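Communiqué de presse – 28 mars 2023

Midier : la collecte de textiles s'installe pour de bon

L'association Uton rouvre sa collecte de vêtements et de linge de maison à Midier, et cette fois toute l'année ! Lancée à l'essai en décembre, l'opération a reçu un accueil formidable : 75 foyers inscrits dès les premières semaines, dans 37 rues de la commune.

Les textiles sont triés à l'atelier Histano, puis proposés à petit prix ou transformés en chiffons et en isolant. Draps dépareillés, manteaux trop petits, rideaux – tout nous intéresse, même usé, pourvu que ce soit propre et sec. Merci de fermer les sacs d'un nœud bien serré.
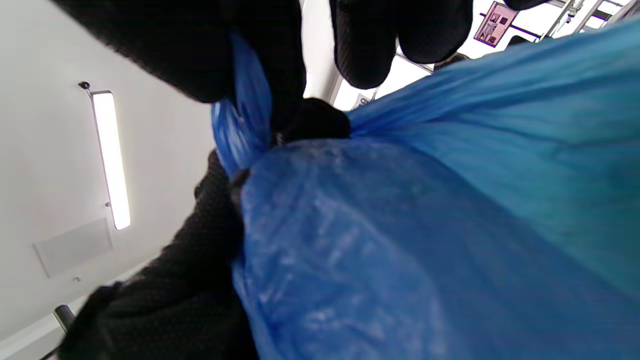 Où déposer vos sacs

Quatre points de dépôt sont ouverts dans la commune, dont celui de la halle Tveit, accessible aux poussettes et aux fauteuils. Les sacs sont limités à 70 litres. Les chaussures s'apportent attachées par paires.

Contact presse : association Uton, Midier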